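Robot Systems in Service, Unit 7
Handout: Pad slip and false grasp on soft goods
Instructor: Gopinath Namboodiri

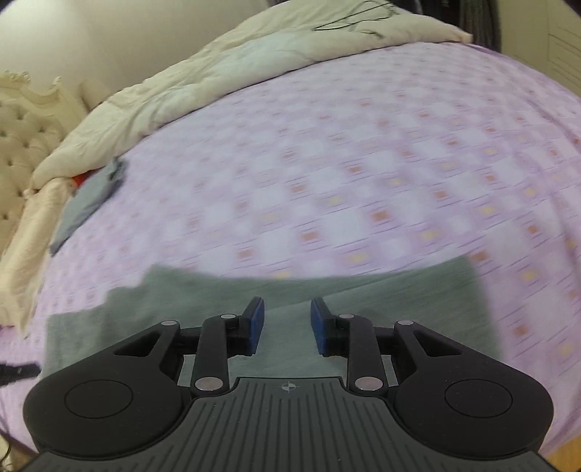
Why does a gripper sometimes report a good grasp when it has no cloth in it?

Most two-jaw grippers judge a grasp from motor current and jaw position, and both can be fooled. If a linkage binds partway through its travel, the current climbs and the jaws stop short of fully closed. To the controller that looks the same as a thick fold of fabric.

Keep that answer in mind for the fault covered below. It took the people at the Chowdary site most of a week to get to it.

Background

The Chowdary site ran a trial cell that picked towels from a pile and laid them on a folding table. The arm was a Gedberg with a Stiltari two-finger gripper. The Onance controller logged jaw position, motor current and a grasp flag on every cycle. The flag went true when two conditions were met: current over the limit, and jaws stopped at 2 mm or more from closed.

The cell had done around 2,000 cycles when the fault showed up in October.

What happened

The arm went down to the pile, closed, got a true flag and lifted. No towel came with it. It carried on to the table, opened, and logged a completed placement. On the next cycle it did the same thing. The supervisor's screen showed normal throughput the whole time.

The operator on shift saw that the stack on the table had stopped growing. She reached in to move the pile closer, thinking the arm was missing it. The arm was between cycles, not stopped. It came down while her hand was over the pile and she pulled back in time. No injury. The cell was shut down and the near miss was reported.

We treat this as two failures. The false flag is one. Reaching into a live cell is the other, and it would have been just as serious with a healthy gripper.

What was found

1. One pivot in the left finger was packed with lint. With the gripper off the arm and unpowered, you could feel the finger catch before the end of its travel.

2. The 2 mm limit had been set using a folded towel. A single layer compressed to less than that, so single-layer picks had been failing the check from the start. Someone had lowered the current limit to get more of them through. This made the false flag more likely. The change was not written down anywhere.

3. There was no second check after the lift. The wrist had a force sensor, but it was used only for collision detection.

4. The light curtain on the operator side had been muted during setup and left muted.

Item 4 is the one to argue about in section. The first three explain why no towels moved. Only the fourth explains how a hand got under the arm.

Corrective actions taken

Pivots are now brushed out every shift, and the jaws are cycled with nothing in them before start. If they don't reach full close at low current, the gripper comes off.

After each lift the controller compares wrist load with the empty value. A towel has to show up as weight or the flag is dropped. Three dropped flags in a row stop the cell.

Current and position limits sit behind a login, with a change log.

The curtain mute is on a key switch and times out after 14 minutes. Mr. Namboodiri's view is that this is still too long - we will come back to it in Unit 8.

Before you handle the lab gripper

Power off and tag out at the wall. Remember that the fingers can still move when you push on them, and the linkage has pinch points on both sides. Keep fingertips out of the cutouts. Keep loose cloth clear of the pivots.

Problems for next time

a. The log excerpt on the course page covers 19 cycles. Mark the first false grasp and say which column you used.

b. The load check fails if a towel is snagged on the pile and pulls on the wrist during the lift. Propose a fix that adds no new sensor.

c. Write the lockout steps for clearing lint at this cell. One page. Assume the reader has never worked on a Gedberg arm.

Reading: chapter 7, sections on grasp verification and muting. Skip the part on suction cups.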